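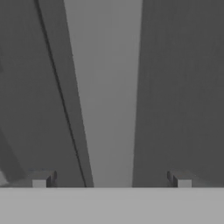 Gripper view in the sim, finger mounts left and right of center

Graltidel Community Forum > Build and Toolchain > Linux hosts

Thread: Incremental build relinks everything after 7.2 upgrade

tovek_l
Posted May 25, 2022

Upgraded from Graltidel 7.1 to 7.2 on a headless build box. Since then every incremental build relinks all targets, including ones with no changed inputs. Touching one .cpp file in a leaf module used to cost me a single compile and a single link. Now it compiles the one file and then relinks 325 targets.

What I have checked so far:
- clean build, then a second build with no edits: no work done, as expected
- clean build, edit one leaf file, build: full relink
- deleted the cache directory and started over: same
- downgraded to 7.1 with the same project files: correct behavior again

Compiler and linker versions did not change. The file system is ext4, local disk, nothing networked. Log with verbosity 3 shows this for every target:

link: signature mismatch (env), scheduling
link: signature mismatch (env), scheduling

No detail on which variable it thinks changed. Is there a way to get it to print that?

pellmark
Run with --explain=env. It dumps the old and new signature inputs side by side. Warning, it writes one block per target, so redirect it to a file.

Also post your project header. If you have env_scope set to "inherit" I think I know what this is.

tovek_l
env_scope is not set anywhere, so whatever the default is. Running with --explain=env now.

rusk_0
The default changed in 7.2. It was "declared" up to 7.1 and it is "inherit" now. It's in the release notes under Configuration. With inherit, the whole shell environment goes into the link signature. Set it back to declared and you're done.

pellmark
That is half of it. Inherit by itself should not cause a relink if the environment is the same between two runs, and OP says a second build with no edits does nothing. So the environment signature is stable in that case. Something differs only when a compile step has run first.

rusk_0
The no-edit case exits early before link signatures are computed. It compares timestamps at the top of the graph and stops. So it tells you nothing about whether the environment is stable.

pellmark
Didn't know the early exit was above the signature check. Is that documented, or did you read the source?

rusk_0
Source. scheduler/plan.cc, first function.

tovek_l
Output from --explain=env, trimmed to one target:

target: libmotion_core
old: BUILD_SESSION=806
new: BUILD_SESSION=807
all other inputs equal

BUILD_SESSION is set by the Flimel wrapper we use to start builds. It increments on every invocation. We never read it in any build file. It is there so the log collector can group lines.

So rusk_0 is right that it's the environment. I set env_scope to declared and the incremental build is back to one compile and one link.

hexbracket
I would not leave it like that. With "declared" you have to list every variable your link step depends on, and if you miss one you get stale binaries with no warning. We had LIBRARY_PATH missing from the list for months and shipped a test image linked against the wrong math library. The 7.2 default is the safe one. Use inherit and exclude the noisy variable:

env_scope = inherit
env_ignore = BUILD_SESSION

rusk_0
Safe for whom? Inherit puts things like TERM, COLUMNS and SSH_CONNECTION in the signature. Resize your terminal and you relink the world. You end up with an ignore list longer than the declare list would have been.

hexbracket
TERM and COLUMNS are in the built-in ignore list. SSH_CONNECTION is not, I'll give you that one. Ours has four entries.

A wrong ignore list costs you time. A wrong declare list costs you a bad binary. I know which one I would pick for anything that leaves the building.

rusk_0
Then run release builds clean, from a container with a fixed environment. Incremental builds are for the edit loop, and there I want them fast. We have done it this way since the 6 series and have not had a stale link that I know of.

hexbracket
"That I know of" is my whole problem with it.

ondra_gw
Slightly different case, same symptom. We use Brinkmann for the distributed cache, and on 7.2 the hit rate for link artifacts went to zero. Same cause, every worker has its own hostname in the environment. env_ignore did not help because the Brinkmann plugin computes its own key and does not look at env_ignore. Only env_scope = declared fixed it. So hexbracket's suggestion depends on whether you have a remote cache in the mix.

pellmark
Which plugin version? env_ignore support was supposed to land in the plugin last December.

ondra_gw
The one that ships with our distro, so probably older than that. I'll try a current one and report back.

tovek_l
No remote cache here. I tried hexbracket's version, inherit plus env_ignore for BUILD_SESSION. Results on the same edit:

declared: 1 compile, 1 link
inherit + ignore: 1 compile, 1 link, first run only
inherit + ignore, new SSH login: 1 compile, 325 links

The third line is SSH_CONNECTION, confirmed with --explain. Added it to the list and now it survives a new login as well. I'm keeping inherit on the shared box and declared on my own workstation until one of them gives me trouble.

For anyone searching later: the limit on the env_ignore line is 3000 characters and it is truncated silently past that. I found this while pasting in a generated list.

qwill
Does any of this apply on Zamex hosts? I see the relink there too, but --explain=env says all inputs equal for every target.

pellmark
If it says all inputs equal then it's a different bug. Check timestamp resolution on the volume – older Zamex images mount the work directory with one-second granularity, and the scheduler treats equal timestamps as newer. Start a separate thread with the verbosity 3 log, please.

qwill
Will do.

ondra_gw
Reporting back. Current Brinkmann plugin does honor env_ignore. Hit rate is normal again with inherit and HOSTNAME ignored. You need to purge the old keys once or it keeps matching against them.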